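3.2 Storage containers and lid fit

The second group of items covered reusable food containers, which made up 140 of the objects logged in the Rulton households. Containers were sorted first by body shape, then by lid type – snap-on, screw or loose cover – and only afterwards by volume. Volume proved a poor first key, as the marked capacity had worn away on many older pieces and had to be measured again with water.

Each body was paired with its lid before coding. Where a household kept lids in a separate drawer, all plausible pairs were tried, and a pair was accepted only if the lid closed along its full rim without being forced. Of the containers logged, 86 could be paired in this way. The remainder were coded as incomplete and kept in the counts for shelf space, but left out of the analysis of stacking.

Stacking was assessed on a level worktop with the lids closed. Flared walls allow empty bodies to nest, but they reduce the area of the base relative to the lid, so that a closed stack of the same pieces stands on a narrower footing than its outline suggests. A raised rim on the lid partly offsets this by holding the base of the piece above. The Lurnex coding sheet used in the earlier survey did not record rims, and we added a field for them in September. Figure 4 gives an instance of the snap-on type.

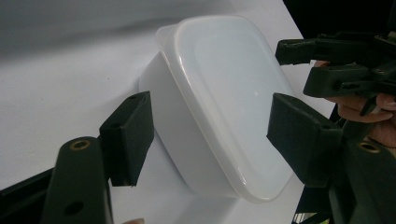 Figure 4. Translucent white plastic food container with snap-on lid. Note the raised rim and rounded corners of the lid, and the taper of the body towards the base.

Translucent bodies were coded separately from clear ones. In the Katsaros interviews, residents often spoke of opening a container to check what was in it, and this was mentioned more often for translucent and opaque pieces – particularly those kept on high shelves. Labels were coded as present or absent, whatever their wording. The treatment of glass containers followed the same steps, with the exception that chipped rims were entered under damage and excluded from pairing.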